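Reusable Lunch Containers in a Shared Office
Project report, Packaging and Everyday Use
Touran Daneshvar, Wian Van der Merwe, Birsen Yurt
Supervisor: Bahman Sharifi

3. Setting and method

We wanted to know why people who own a reusable container still buy lunch in a throwaway box. The office at Trurnden agreed to take part in July. It is an open-plan room where people eat at the same tables they work at, so a container has to share space with screens, papers and whatever else is out.

We sent a short survey to 433 people in the building and got 180 answers. Birsen wrote the questions and Wian handled the replies. We also spent two lunch periods at the large white table to see how a clear plastic container sits there and how easy it is to reach from a chair.
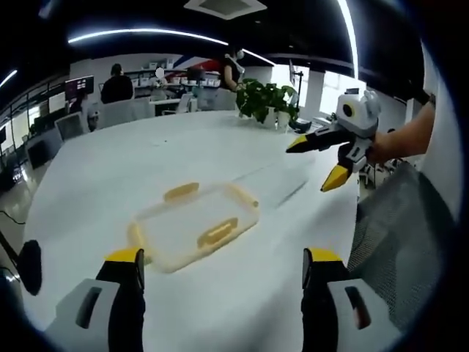
Most of the complaints in the survey were about lids. People said the latches were stiff, or that they could not tell if a lid was fully shut before it went in a bag. Latches in a different color from the body were easier to check, and several people asked for them. Size came second. A container that fits a full lunch takes up room on a desk, and some people said they put it on the floor while they worked.

Stains were the third complaint. Clear plastic was liked because the food can be seen in the fridge, but the same people said it looks old sooner than a solid color does. One person wrote, "I know it's clean and I still don't want to eat out of it."

3.1 Limits

All the answers come from one building. We did not test containers with hot food, and we did not compare brands. Our first plan included a second site at Odavia, which we dropped when the dates did not work out.

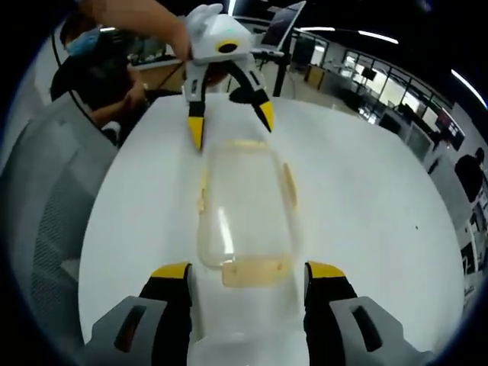 Figure 2. Clear rectangular container on the round white table.

4. Next steps

Bahman Sharifi suggested a shorter survey with only the lid and stain questions. We have a draft with Touran's changes, and it should go out before the final presentation. The full list of survey questions is in Appendix A.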